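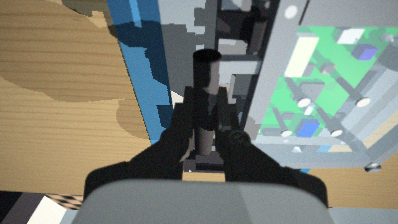

Black cylinder, held upright. Computer rendering.

Search this site Enter keyword Go

Saturday, May 18, 2024
By Ankica Dimitriou

The compression machine at the Rololgate materials laboratory in Kolthorpe is used mostly in the mornings. Concrete cylinders come out of the moist room, go under the platens, fail, and are written up before lunch. Uldis Petrauskas has run the concrete section long enough to have strong views on how the resulting numbers get read.

"A cylinder result is a statement about the concrete as delivered," he said when we spoke in his office. "It was sampled from the truck, put in a mold under set conditions, cured under set conditions, and crushed. The slab next to it had a different life. People look at the report and think they are looking at the slab."

The distinction sounds small and causes most of his phone calls. A footing mix is specified at, say, 3000 psi at four weeks. The cylinders made from that truck are a check on whether the supplier sent a mix capable of reaching that strength. Whether the footing itself has reached it depends on placing, vibration, temperature and curing, and the standard-cured cylinder has no information on any of those.

For the second question there are field-cured cylinders, which sit beside the work and receive the same weather and, in principle, the same protection. Petrauskas accepts them for deciding when to strip forms, with reservations.

"A small cylinder loses heat faster than a thick wall. In cold weather it will read low against the wall. In a thin slab the difference is less. You have to know which member you are standing next to when you read the number, and the number is usually read by somebody in a trailer."

Most of our conversation concerned low breaks: results under the specified strength. I asked how often the concrete is at fault.

"Sometimes. I wouldn't put a percentage on it from our records, because we only hear how it ended when there is a dispute. But when I get a low result, I start with the specimen and work back to the truck. The specimen is the part I can still look at."

He begins with the ends. A cylinder is loaded along its axis, and if the end surfaces are not flat and square to the sides the load arrives unevenly. A high spot takes the stress first and the specimen splits or chips before the body has carried its share. The traditional remedy is a thin cap of sulfur compound, poured hot and allowed to harden. The laboratory now tests most specimens with neoprene pads seated in steel retaining rings, and keeps sulfur for cores and for the occasional cylinder with a bad end.

"Pads are faster and there are no fumes. They also wear. A pad with a crack or a gouge in it should go in the trash, and you have to rotate and log them. We keep a card for each pair. I have visited labs where the card was filled out for the whole month in one pen."

The rings matter too, he added. A cylinder placed off center in the ring can be touching steel on one side when the load comes on. The technicians check the gap by eye all the way around before the specimen goes into the machine.

Then comes geometry. The laboratory receives both the older 6-inch molds and the smaller size that has displaced them on many jobs. In both cases the cylinder is twice as tall as it is wide. The proportion is there because friction between platen and specimen restrains the concrete near the ends. With enough height, the middle of the specimen is mostly free of that restraint. A squat specimen tests stronger than a tall one of the same material, and a drilled core that comes up short has to be corrected for it.

Diameter enters the calculation squared, so an error there is magnified. Each specimen is measured at mid-height, twice, at right angles, and the readings are averaged. "Plastic molds go out of round if they are stacked badly in a hot truck," Petrauskas said. "You will not see it until you put the calipers on."

The loading itself is straightforward to describe and easy to get wrong. The upper platen sits on a spherical seat that lets it settle against the top of the specimen. The load is then applied at a steady rate until failure. Run it too fast and the result is high; too slow and it drops a little. On older hand-controlled machines the operator's habits could be seen in the results. The present machine, a Dirkine frame with an automatic valve, holds its rate without help. It is calibrated every year by an outside party, and Petrauskas keeps the certificate pinned above the console, where visitors ask about it less often than he would like.

After the break, the technician sketches or codes the fracture. A pair of well-formed cones, one from each end, indicates that load was distributed as intended. Vertical cracks running up through the ends, a diagonal fracture, or a corner broken off near the top each suggest something else. He reads that column before he reads the strength.

"If you show me a low number with two good cones, I begin to believe the number. If the corner has come off, I want to know about the pad and the end."

More damage is done before the specimens reach the building. The first day is the sensitive period. Freshly molded cylinders are supposed to stand level, undisturbed, protected against drying, and within a fairly narrow temperature band. On a well-run site that means a curing box with a heater or a water bath. On others it means a sheet of plywood behind the portable toilet.

He described a case from March, at the Janevski parking structure on the east side of Kolthorpe. A set of standard-cured cylinders from a column placement came in well under strength at seven days. The contractor questioned the supplier, the supplier questioned the laboratory, and the engineer asked for everyone's records. The temperature recorder in the curing box showed that the heater had lost power during the first evening. By morning the inside of the box was at 40 degrees Fahrenheit.

"Cold slows the hydration. A cylinder that starts cold will often catch up, and may even finish respectably, but the seven-day number will be poor. And it is no longer a standard-cured specimen. It can't be used to accept or reject anything. We reported it with a note, and the note was longer than the results."

The four-week cylinders from the same set broke at nearly 3800? I had heard that figure from someone at the site and asked him to confirm it. He declined. "It's the client's report. I can say that no cores were taken."

Cores are the usual next step when a low result survives scrutiny. They are cut from the structure with a diamond bit, trimmed, conditioned and tested much as cylinders are. They also tend to read lower than the cylinders made from the same concrete. Drilling disturbs the outer surface, aggregate particles are cut through, and the concrete in the member rarely had a moist room to cure in. Acceptance criteria for cores allow for this, and owners are regularly alarmed by it.

"The owner has paid for drilling, has holes in his column, and the numbers came back under the number on the drawing. Then the engineer tells him the result is acceptable. It is acceptable. It takes a meeting."

Petrauskas is lukewarm on the substitutes. The rebound hammer measures surface hardness and is useful for finding areas that differ from their neighbors. Ultrasonic pulse velocity can do similar work at greater depth if both faces are accessible. Neither gives strength without a correlation built for the mix in question. Maturity methods, which track temperature over time through a sensor cast into the concrete, interest him more, particularly for early form removal. They too require a calibration curve, and the curve is made by breaking cylinders.

I asked what he would change if he could change one part of the process.

"The sampling ticket," he said. Each set arrives with a ticket giving slump, air content, concrete temperature, time of batching and location of the placement. In his experience the location line is the one most often filled in with a word such as "wall." If a result is low and the wall is a hundred yards long, the engineer has no idea where to look. He has asked for grid lines on the ticket. The revised form has a box for them.

Water is the other entry he watches. Water added on site within the limit allowed by the mix design is ordinary practice. Water added after the sample has been taken makes the cylinders a record of a different material, and there is no test on his floor that will detect it. Comparing specimen weights against earlier sets can raise a suspicion about a sample with unusual water or air content, so each cylinder is weighed on arrival. The weights go in a column that few clients read.

By the time we finished, the morning's specimens had been broken and the pieces shoveled into a steel bin outside the loading door. Fragments are kept until the report is signed. After that they go to a crusher and are sold as road base.

Get new interviews by email. Enter your address to subscribe to our newsletter. You can unsubscribe at any time.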